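Wanted: people who read in bed, on buses and in the bath

Flerkness makes a reading device called the Prulo. You may own one. If you do, you have probably noticed that the page-turn button on the left side has opinions of its own, and that the battery meter stays at full for three weeks and then drops to nothing during the last chapter. We have noticed too. The next model is nearly finished, and before we start making it in quantity we would like strangers to be rude about it.

We are looking for 60 readers to live with a test unit from the start of February until the end of April. You don't need to know anything about electronics. We have plenty of people here who know about electronics, and they are the ones who thought the left button was fine.

Who we want

Adults who finish at least one book a month, of any kind. Romance, tax law and submarine novels all count. We'd especially like to hear from people who read with one hand, people who use very large type, and people who have tried an e-reader before and gone back to paper in a huff. We have enough software developers, thank you.

You should live somewhere we can mail a parcel without hiring a boat, and have home Wi-Fi that works most days. Employees of Flerkness can't take part. Neither can their spouses, who have suffered enough.

What you'd do

Read. Carry the thing around. Charge it when it asks. Every two weeks we'll send you a short form with 11 questions, and there's a box at the end for whatever the questions forgot. Twice during the test, we'll call you for a chat of about half an hour. If the device freezes, write down what you were doing and the page you were on, then restart it. Please don't open the case. The back is glued, and the glue is one of the few parts everybody here is happy with.

The test software, known internally as Morkov, sends us a log of button presses, page turns, crashes and battery levels. It doesn't send us titles. You can read whatever you like and we will go on thinking well of you.

What you'd get

A $100 gift card when the test ends, plus a coupon for half off the finished model. The test unit itself has to come back in the prepaid box. It will say PROTOTYPE on the back in large letters, which rules it out as a present anyway.

Where it happens

Mostly at your house. If you're near our office in the old Mwakyusa building, you can also sign up for one of the in-person sessions, which start at 9 in the morning and include coffee of a fair standard. These are optional and don't affect your chances. 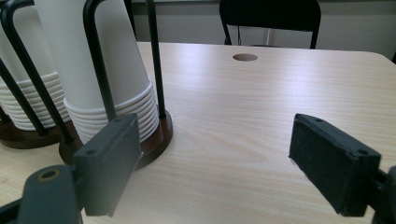
One reader from the last test, Dunstable64 on our message board, wrote that the forms were painless but the phone calls ran long, mostly because the engineer kept defending the button. The same post asked for a warmer front light and a sleep cover that stays shut. Both are on the new unit. The engineer has been spoken to.

How to apply

Send an email to the reader test desk, with "Prulo test" in the subject line, by the end of December. Tell us what you're reading now, what you read it on, and one thing about that device or book that annoys you. A paragraph is plenty. Please don't attach a résumé.

We'll answer everyone by the middle of January, including the people we turn down. If you're picked, you'll get a two-page agreement to sign, asking you not to post photos of the unit or sell it online before we've had a chance to sell it ourselves.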